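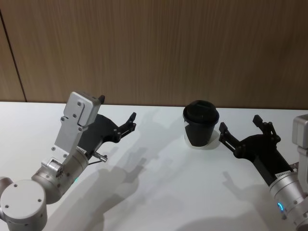 Wayne Zacharias asked whether a new club secretary should register the players first or enter the team in the league first. The league entry comes first. Player registrations are held against a team, and the Mokport and District League cannot accept a form for a team it has not yet admitted.

How to Register a Football Team for the Summer League

Reading time: 2 minutes

The following steps apply to adult eleven-a-side clubs entering the summer competition. Clubs moving up from the youth section should follow the same procedure.

Step 1. Submit the team entry

Complete the team entry form and return it with the fee of £80. The form must name a secretary and a second contact, who may not be the same person. Clubs entering a reserve side must complete a separate form for it and pay a second fee.

Step 2. Confirm the home ground

State the ground at which home matches will be played and attach written permission from its owner. Clubs using the council pitches at Gill should apply to the parks office, which issues its own letter. Kick-off times at Gill are fixed by the council and cannot be altered by the league.

Step 3. Register the players

Each player must sign a registration form in person. A signature given by a team-mate, a manager or a relative makes the form void — a parent or guardian may countersign only where the player is under 18. A player who appeared for another club last season must also supply a transfer slip signed by that club's secretary. If the former club has folded, write to the registrar and give its name and the season in which it last played.

Forms may be handed in at the league office in Bindesum or sent by post. The registrar handles nearly 1,000 forms each spring, and incomplete forms are returned without being processed.

Step 4. Declare the colours

List the shirt, shorts and socks for the first-choice kit and for one alternative. Goalkeepers' colours should be listed separately. Where two clubs clash, the away side changes.

Step 5. Check the published list

The list of registered players is published in March. Secretaries should compare it with their own copies and report errors in writing. A player whose name is missing is not eligible, whatever the club's own records show.

Late registrations

Players may be added during the season up to the registration deadline. A late form must reach the registrar 2 clear days before the match in which the player is to take part.

Last updated 2018-02-27

Comments

rorkico_reserves: Does the fee for the reserve side have to be paid at the same time? Ours was sent separately last year and there was some confusion.

League Office: Please send both together, with the name of the club on each form.

T. at Rorkico: Transfer slip took ages from our old club — chase it early.

leftback42: Can the second contact be a player?

League Office: Yes.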